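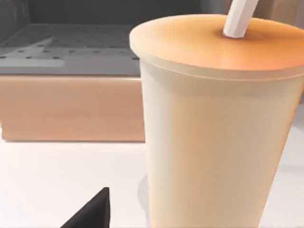

About Presthorpe Culinary Travel

Presthorpe Culinary Travel is an independent tour operator arranging food and wine journeys for small groups. The company designs, books and escorts its own programs and does not resell tours organized by others. Our clients include private travelers, cooking schools, alumni associations and trade groups whose members work in restaurants, bakeries and food retail.

The company was founded by Luuk Vandenberghe, who had previously managed hotel dining rooms and later worked as a licensed guide. He remains managing director and continues to lead several departures each year. The first program was a six-day tour of market towns for a party of bakers. It was repeated the following spring at the request of the same group, and a revised version is still offered.

What We Do

Our programs run from three to twelve days. Each is built around a town or a small region where the group can stay in one or two hotels and travel short distances by coach, rail or boat. A typical day includes a morning visit to a market, mill, dairy or vineyard, a seated lunch, and free time in the afternoon. Evening meals are reserved in advance, and menus are agreed upon with the kitchen before the group arrives.

We maintain working agreements with 50 family-owned restaurants and guesthouses. These agreements are reviewed every December, when prices for the coming season are set. Restaurants do not pay to be included in our programs, and our staff do not accept commissions from shops visited during a tour.

Groups are limited to 16 travelers on scheduled departures. Private groups may be larger by arrangement. In the most recent full season the company carried 947 travelers, of whom 549 had traveled with us before.

Our Offices

The head office is in Presthorpe, on the second floor of the former grain exchange. Reservations, contracts and accounts are handled there. Visitors are welcome on weekdays and are asked to telephone beforehand.

Our operations office at Udeck is responsible for guides, coaches and hotel allocations. It is staffed seven days a week during the season and serves as the contact point for travelers already on tour. The emergency telephone number printed on every itinerary is answered by this office at all hours.

Guides and Partners

All tours are accompanied by a tour manager employed by the company. Local guides are engaged in each destination and hold the license required there. Tour managers complete a training course covering first aid, food allergies, group safety and the handling of lost documents, and must renew it every second year.

Ground transportation on most routes is provided by De Bruijn, a family coach firm that has worked with us from our second season. Its drivers attend the same spring briefing as our tour managers.

Walking and market tours are offered under the name Fultasness. These programs involve more time on foot and are graded by distance and terrain. Travelers who are uncertain whether a Fultasness tour is suitable for them should speak with the reservations team before booking.

Safety and Traveler Care

Travelers rely on us for sound judgment when conditions in a destination change. The company follows official travel advice for each country in which it operates and reviews all itineraries before departure. Where a program cannot run as planned, travelers are offered a later date, another tour of equal value or a full refund of the sums paid to us.

Dietary requirements are recorded at the time of booking and sent to every kitchen in writing. Requests made after final payment will be met where the restaurant is able to do so. Travelers with severe allergies are asked to provide a letter from their physician.

Apprentice Fund

The company sets aside part of its income each year to support young people entering the kitchen and hotel trades in the towns we visit. Grants of up to 400 euros are available for knives, uniforms and course fees. Applications are accepted from apprentices already placed with an employer and should include a short statement from that employer.

Contact

General inquiries, group proposals and press requests should be directed to the head office in Presthorpe. Guides wishing to be considered for seasonal work should write to the operations office at Udeck, enclosing a copy of their license and a list of the languages in which they are qualified to lead groups.

Page last revised 5/29/25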